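Peluvach Snack Counter Trial: Progress Report, Second Quarter

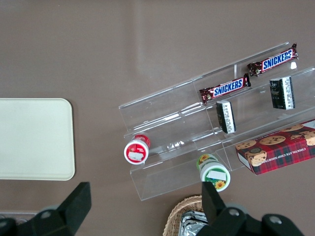
The trial grant covered display stands, trays, opening stock and printed labels for the snack counters at our two sites, Grostdale and Jemal. We have spent most of it. I was asked to report on whether the tiered stands are worth extending to the Ernidska building in November, and my answer at this point is that I would wait.

Sales. The two counters sold 558 items over the quarter. The application predicted that moving from flat trays to stepped stands would lift sales at both sites. Grostdale went up by 11 percent against the previous quarter. Jemal went up by 2, and Jemal had the better stock. Grostdale also had its vending machine out of order for 27 days, and people who wanted a candy bar had to get it from us. I can't separate the two effects and I don't think the supplier's brochure can either.

Layout. The plan that came with the grant puts candy bars on the upper tiers, small packets in the middle and cookies at the bottom. We have followed it. Snickers on the highest tiers does sell, but it sold from a flat tray last year too. The small dark packets on the middle tier are the part I doubt most. Their labels are in very small type and customers at Jemal pick them up, turn them over and put them back. Boxed chocolate chip cookies do fine on the lowest tier, and the red plaid box is easy to spot from the door.

The stand. Clear acrylic looks smart and lets the tabletop show through, which was a selling point. It also has to be wiped every morning. The dividers keep the rows apart but make it slow to refill, and staff at Grostdale have started leaving gaps until after lunch. Cleaning and refilling now take 21 minutes a day at each site. The application allowed for none.

Trays. We kept the cream trays from the old setup and put one beside each stand. The guidance says they should go. I would like to keep them through next quarter, if only to have something to compare the stands with. A tray costs us nothing and a stand takes up half the table.

Stock losses. Low. One carton of cookies arrived crushed and was credited. There was a small cash shortfall at Jemal in the first month and none after the box was moved behind the desk.

What I am asking for. No new money this quarter. I would like permission to swap the two sites for six weeks, stand only at Jemal and trays only at Grostdale, with the vending machine running. If the stand still comes out ahead, I will put in the Ernidska order myself. The supplier's discount ends before then, and I know that will be raised. The saving is smaller than the price of one stand we turn out not to need.

Receipts and the daily sales sheets are with the office. The sheets for the first week at Jemal are incomplete and I have left that week out of the totals.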